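Switching nappy creams at four months, worth it?

geddes_mum
Our little bloke gets a red bum every time he drops a feed at night. We've been on the Dristard zinc paste since he was born and I'm over it. It's like scraping spakfilla off your fingers! The child health nurse mentioned Restex but it's $27 a tub at our chemist. Anyone made the swap?

vusi_nel
We did, back in April. Goes on heaps thinner and washes out of cloth nappies, which the Dristard never did for us. Mind you it took six days before I noticed any difference, so don't chuck the old tub yet.
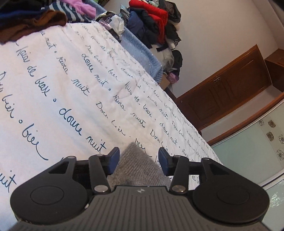

Last edited by vusi_nel, 9:14 pm

Forgot to add, the 84 g tube is a rip-off. Get the tub if you're getting it at all.

SajibT
Gotta disagree with Vusi, sorry mate. Restex has a fragrance in it and our daughter came up in little bumps. Went back to thick plain zinc and plenty of nappy-off time on a towel. Costs nothing, that part.

vusi_nel
Fair enough, mine's got skin like a rhino. Is yours the old tub or the new one? I can't smell a thing in ours.

SajibT
Old one, I reckon. Could be they changed it. I'm still not going back!

geddes_mum
Ta both. Might ask the chemist for a sample first and patch test his leg. Does anyone use the Gudano wipes with it or just water?

vusi_nel
Just water and a flannel here.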